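My third month with the spice rack

Since October I spend most of my evenings collecting demonstrations for a policy that should put jars on a wire rack and take them off again. I promised Seidu Sulemana that I would write down how the work goes, so he can compare with his own table.

My goal is 600 episodes. At the moment I have 340 good ones, and 17 more which I must watch again before I decide.

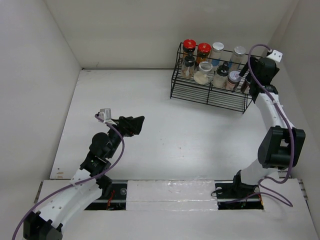 The slowest part is to set the start positions. In the first weeks I put the jars back almost in the same place each time, and the policy learned my habit very well. It reached for the place and did not care about the jar. Now I follow a printed list, and the list also tells me which arm must begin.

Clear glass is still difficult for me. Through the wrist cameras I lose the edge of the jar, so I close the gripper too early and the episode is spoiled. The red lids are much easier. I keep an episode with one failed grasp if I corrected it calmly - the model should see corrections too. If I failed twice, I delete it.

I record 30 episodes in one sitting and then I stop. I tried longer sessions, but my movements became lazy and I could see this later in the joint plots.

Here is my naming, because Seidu asked: "stevard" is for jars going onto the rack, "prorow" is for jars standing on the table in front of it. They are only folder names, please do not look for a meaning. 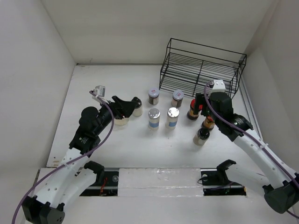 What I will change next

I want to turn the rack a little more between sessions, and to write the angle in the notes. I also want to try slower releases.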